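Emu Chick Gait and Leg Weakness in the First Five Weeks: Project Report

1. Background

Emu chicks stand within hours of hatching but are unsteady for several days. Small producers often find it hard to tell normal stumbling from the early stages of a leg problem such as splayed legs or a rotated shank. Written advice for backyard keepers is thin, and most of it is borrowed from ostrich farming, where the birds are heavier and grow at a different rate. The aim of this project was to record how often healthy chicks fall on different floor surfaces, and whether the surface affects the time taken to get up again.

2. Site and birds

The work was carried out at the Remaldale property, which hatches a small number of emus each winter. A group of 24 chicks from the same incubator was used. All were leg-banded on the day of hatching and weighed every second morning before feeding. Chicks were fed a commercial ratite starter crumble with chopped silverbeet, and had water at all times.

Brooder pens were identical apart from the floor. Four surfaces were compared: rubber matting, coarse sand, short-pile carpet and bare sealed concrete. Concrete was included only for short supervised sessions, as the ethics approval did not allow chicks to be housed on it.

3. Method

Each chick was watched for 5 minutes in the morning and again in the late afternoon. A fall was scored when the breast or hip touched the floor and the chick had not been sitting down on purpose. Recovery time was measured from contact until both feet were flat and the hocks were off the ground. Sessions were filmed from above and scored later by a person who had not been present.

Hock angle was taken from still images using the Costorico measuring sheet, with the chick standing square to the lens. Images where the bird was turned were thrown out.

4. Results

In total, 117 falls were scored. Most happened in the first week, and most of those happened when a chick tried to turn while running. Falls on sealed concrete were the most frequent for the time spent there, and recovery was slowest, as the feet kept sliding outward. Sand and rubber matting gave similar results. Carpet gave the fewest falls, but toenails caught in the pile on several occasions and it was difficult to clean.

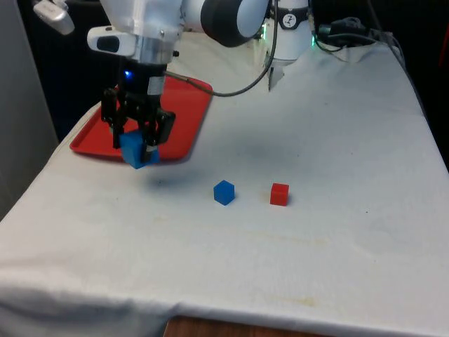

Two chicks showed a persistent outward turn of the left foot. Both were hobbled with soft tape for 4 days and walked normally afterwards. Their falls were left out of the surface comparison but kept in the total.

5. Limits

All chicks came from one hatch, so the results may not hold for other bloodlines. Pen temperature was logged with a Nambiar probe, which dropped out overnight twice in July. The missing readings were not filled in. Scoring from overhead film made it hard to judge the moment of hock lift in the darker chicks, and a side view should be added.

6. Recommendations

Rubber matting or coarse sand should be used from hatching. Smooth floors should be avoided, including newspaper laid over concrete. A chick that rolls and gets up unaided does not need treatment, but one that falls to the same side repeatedly should be checked the same day. The scoring sheet will be passed to the Pranstead hatchery for use next season.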